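Reading time: 5 min

OK it's Monday, the coffee is bad and I have opinions about grippers. Thread time.

A few of you asked how the gripper swap went after I complained about it for most of May. Short version: we went back to two fingers and I'm happier. Long version is everything below, sorry in advance.

For anyone new: I spend my days with white arms on a big brown table, making them pick up kitchen stuff. Plates, sponges, cloths. Glamorous!

The two candidates were the Vamorik two-finger and the Colow three-finger. Same wrist mount, same controller, same list of objects. Berkay Gündoğdu wrote the list and he was mean about it (round things next to other round things, right up against a plate rim, that sort of mean). 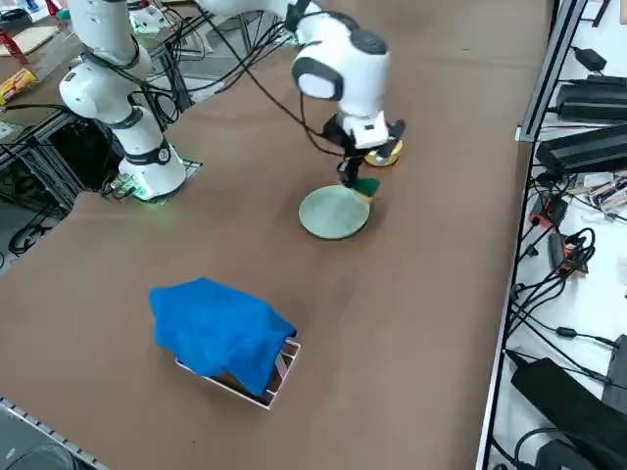
The Colow is gorgeous, let me say that first. Three fingers, lovely soft pads, and it centers a can like magic. If all I ever picked up was cans I'd marry it.

But it's fat. Anything touching anything else and the third finger has nowhere to go. It kept nudging the plate before it ever got to the thing I wanted, and then the plate has moved and the plan is garbage.

Two skinny fingers just go down either side. Boring, works. 83 tries on the crowded layouts with each gripper, and the Colow bumped a neighbor so often that Remzi Güler started making a little "boop" sound from his desk. He's still doing it.

Now cameras, which is the part I got wrong. I was a fixed-camera person. Put one good camera up high, calibrate it once, go home. I argued this with Melahat Tekin in the hallway for, I kid you not, an entire lunch.

Her point was that the high camera goes blind at exactly the moment you care about, when the hand is over the object and blocking it. From the wrist you get to see the pinch itself. How much is between the fingers, whether it's folded, whether you grabbed a corner or the middle.

So I gave in and ran the sponge over the dish with the wrist view up on my second monitor. 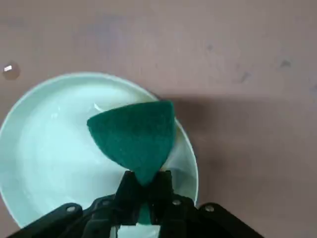
Wrist cam view, green scrubby pinched by its narrow end over the dish.

I've watched a lot of sponge grabs now and the wrist view changed how I pick the grasp point. From up high I'd only been asking "did it get the sponge." From down at the fingers I'm asking "where's the rest of the sponge pointing," and that's a much better question if you want to wipe something.

Downsides, to be fair to my former self: shiny dishes. Overhead light bounces right back at a wrist camera and the depth estimate gets weird near the glare. Serpil Kocabaş has been playing with exposure and it's better, it isn't fixed. The gripper also takes up the whole bottom of the view, so you lose that strip forever.

Also shadows! The hand throws its own shadow on the table and our old segmentation model thought the shadow was an object. It tried to plan around it. I have never felt so bad for a piece of software.

Controllers, quickly. We tried the stock position controller and then Marty, which is Perihan Altıntaş's force-aware one (she named it, don't ask me). Stock is crisp and repeatable and will happily shove a finger into the tabletop if your height is off by a hair.

Marty gives a little on contact. First day it felt mushy and I hated it. Second day I had it picking thin flat things and I stopped complaining, mostly.

Thin flat round things are the worst, by the way. No edge to speak of, and they skate away if one finger lands early. With stock I was tuning approach height to 5 decimal places like a crazy person. With Marty I let the fingertips touch down and close.
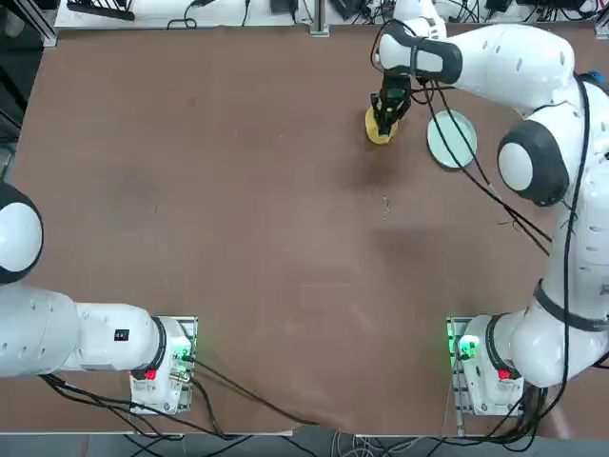
Why not use suction for the flat stuff?

Suction is great on smooth, sealed surfaces and I'd use it for plates tomorrow. It's hopeless on cloth and sponge, and swapping tools mid-task costs more time than a slow pinch does.

Someone else wanted to know how much data this all took. 1,714 logged grasps across every combo, 11 of which I had to throw out for having the wrong gripper name typed in. By me. Berkay found them, and he was very nice about it, which was worse.

Where I've landed for now: two fingers, Marty, wrist cam for the last bit of the approach and the fixed one for everything before that. Melahat has been told she was right. I said it out loud and everything.

Next up is cloth, folded and unfolded, and I already know it's going to be a mess. If anyone at Zundville is reading, I'd still love to try your longer fingertips, my DMs are open!

More from this author
Cable management, a cry for help
I recalibrated the wrist camera and everything got worse
Fingertip pads: soft, softer, too soft
What I got wrong about home positions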